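How to Deal With a Left/Right Swap on Hand-Held Grippers

Onow lab notes > Troubleshooting > Paired tools

Applies to: any session using two hand-held grippers on soft goods. If you work with the arm-mounted kind, the fault exists there too, but it looks different, and usually louder.

Symptoms

The recordings look fine. This is the whole problem with a swap: each clip, watched alone, is a perfectly good clip of somebody folding a shirt. The jaws open, the jaws close, the shirt gets smaller. You only find out later, when the policy trained on them reaches for the left sleeve with the right arm, crosses over itself, and stops with both wrists locked like a kid refusing to share a toy.

We ran into it in October on the Listulitz folding job. The arms crossed on the first attempt and the force limit tripped, as it should. They crossed on the second attempt as well, and Treasa Buckley hit the stop button before the limit had a chance to show off again. Nothing was broken except a plastic fingertip and the afternoon.

Things that are usually blamed first, in the order we blamed them:

The garment. Dark fabric is hard to track and everyone enjoys saying so.
The calibration. It had been redone that morning. We redid it.
The network. It's always worth insulting the network.
Lutfa Selvanayagam's new fold order, which was innocent and has since received a verbal apology.

The real cause was that the left tool had been registered as right and the right tool as left for part of a session. Both had been set down during a break, both had gone to sleep, and they had been picked up and woken in the opposite order. Our pairing script, Vandamley, handed out sides by order of arrival. First tool awake got "left." It did this with total confidence and no log entry.

Before you start

You need both grippers, the host computer, and a garment you can tell one end of from the other. Something with printing on it is best. A plain towel is symmetrical in every way that matters and will happily let you pass this check with everything backward. Ours passed.

You also need the robot arms powered down at the wall. Do not run this check with the arms following the tools live. If the sides are swapped, an arm will move when you expect its partner to, and your elbow may be standing where the surprise happens.

Step 1. Stop recording and write down where you are

Note the clip number. Leave the tools awake if they are awake. Waking and sleeping them is how the fault gets in, and it is also how it gets out, so if you restart everything now, you may fix the symptom and lose any chance of knowing which clips are bad. I did exactly this the first time. It felt very productive.

Step 2. Take hold of the garment at both ends

Lay the garment flat on the work surface. Grip one end with the tool in your left hand and the other end with the tool in your right, and pull until the cloth is straight between them. Keep the printed side up so you can tell the ends apart in playback.

Step 3. Open one jaw

Start a short test clip, named so that it can't be mistaken for data. Say "left" out loud and open only the left jaw. Count to two. Close it. Say "right" and do the other. It feels silly, and the clip will outlive you on a shared drive, but the audio is the one part of the recording that doesn't depend on the pairing.

Step 4. Compare against the tool's own camera

Pull up the jaw width traces and the two tool views side by side. In the view labeled left, the fingers should open when your voice says left. If they stay shut while the other view's fingers open, you have a swap.

Check the trace and the view separately. They can disagree. In our case the video streams were paired by serial number and were right all along, while the jaw widths went by order of waking and were wrong, so everyone who spot-checked the video (me, twice) pronounced it healthy.

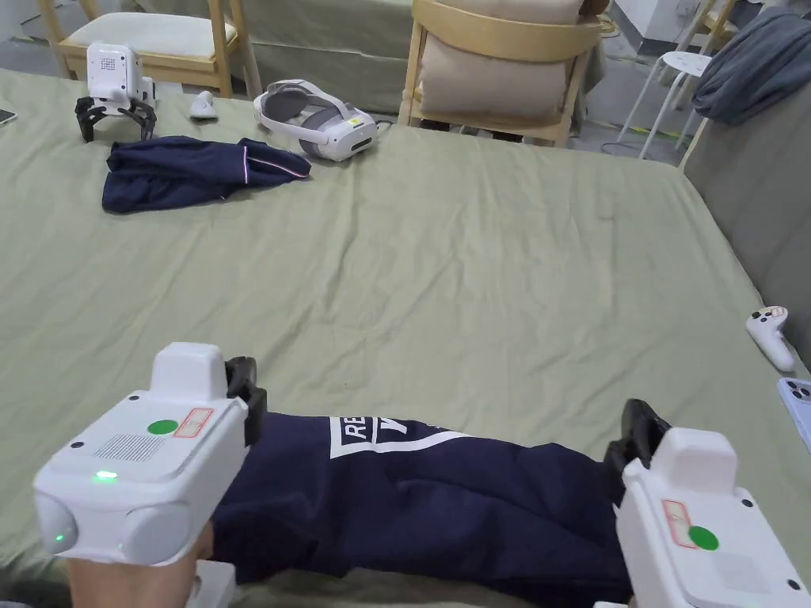

Printed navy cloth in the jaws: from above with both tools on it, then from a gripper's own camera. 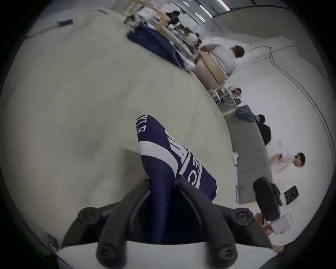 Page last changed: October, by T. Buckley. Changes: reworded Step 3, removed a remark about the network.

Step 5. Find where the swap began

Work backward from the bad test clip. You don't need to watch every clip to the end. Jump to the first grasp in each one and compare the jaw trace with the view. A session of 24 clips goes quickly once you know what you're looking for, and the break in ours was easy to see: everything before clip 16 was clean, and everything from clip 16 on was swapped.

Don't assume there is only one break. If the tools slept twice, they may have swapped and then swapped back, and you'll have a bad stretch in the middle with respectable clips at both ends. Check the first grasp after every pause in the log.

Step 6. Relabel, or throw away

If only the jaw widths are swapped, you can exchange the two columns and keep the clips. Write the change into the session notes. A silently corrected file is nearly as much trouble as a silently broken one, and the person who corrects it a second time will be very pleased with themselves.

If the position tracks are swapped too, exchange those along with the widths and play a few clips through the viewer. The tools should line up with the cloth at the moment of the grasp. If they float off to one side, the mounting offsets were applied under the wrong label, and the tracks have to be rebuilt from the raw files.

If you can't tell where the swap began, throw the session out. I know. But a training set of 1,000 clips with a handful of mirrored ones in it gives you an arm that behaves itself until somebody important is watching.

Step 7. Fix the pairing

Open the Vandamley settings and turn off "assign by arrival." Enter each tool's serial number next to its side, save, and restart the host. Then put both tools to sleep and wake them in the wrong order on purpose, right one first. Repeat Step 3. If the sides hold, you're done with the software part.

If they don't hold, look for a second copy of the settings file in the home folder. There is one. It wins.

Before the arms go back on

Only power the arms after the test clip passes with the settings file in place. For the first live run, keep the speed at the lowest setting, keep the cloth between the arms and yourself on the outside, and have a second person with a hand on the stop button. A hand near the button does not count. We measured "near" during the Listulitz runs, and it was on the other side of a coffee.

Stop immediately if:

An arm moves when you didn't move the matching tool.
The two wrists come closer together than the width of the folded garment.
The cloth goes tight and the force reading keeps climbing after you've let go.

After a stop, don't clear the fault and try again to see whether it was a fluke. Go back to Step 2.

Common questions from the team

Can't we just put a sticker on the left one?
You can, and it will help you pick it up with the correct hand. The computer can't read the sticker. Both things have to be right.

Does this happen with the older Ó Riain tools?
They are wired, so the side is decided by the port. You can still plug them in backward, but you have to get up and walk over to do it.

Do I have to run the check after every break?
Run it after any break long enough for a tool to sleep, and at the start of each session. If you're not sure whether one slept, assume it did.

What happened to the fingertip?
It's in the drawer under the host computer. Spares are in the same drawer, in the bag that doesn't have tape on it. Please stop putting the broken one back in with the spares.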